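3.2 Seating and Loose Cushions

The living room inventory covered 39 households in Primmont and recorded 2197 soft furnishing items, of which 936 were loose cushions. Items were logged by Ekinci and Majali using the categories set out in Section 2. A cushion was classed as loose if it could be lifted from the seat without unfastening a zipper, tie or strip. Attached back cushions were counted as part of the sofa and do not appear in the totals.

Two-seat sofas presented a particular difficulty. On these pieces a single long cushion may take up most of the seat, and residents differed on whether it was meant for sitting or for display.

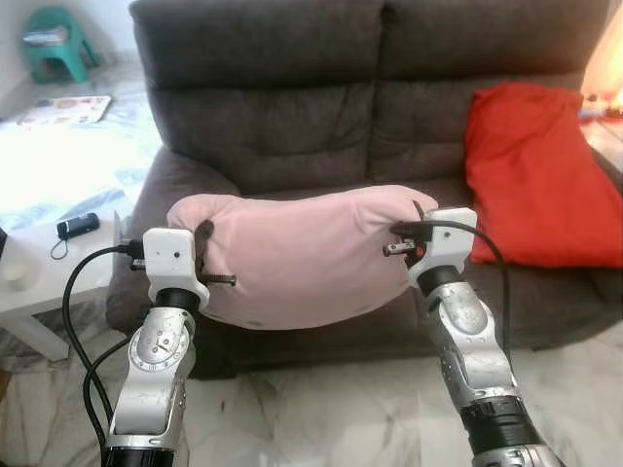 Figure 6. Dark brown two-seat sofa with a pale pink cushion held in front of it.

Residents were therefore asked where the cushion was kept during the day and where it was placed when guests arrived. Answers were coded separately by Kılıçarslan and Gunnlaugsson, and disagreements were settled by discussion. Color contrast with the upholstery was noted but not scored – earlier work in the Bustemum apartments had shown that residents and coders rarely used the same color names. Cushions stored in closets or on beds at the time of the visit are treated in Section 3.3.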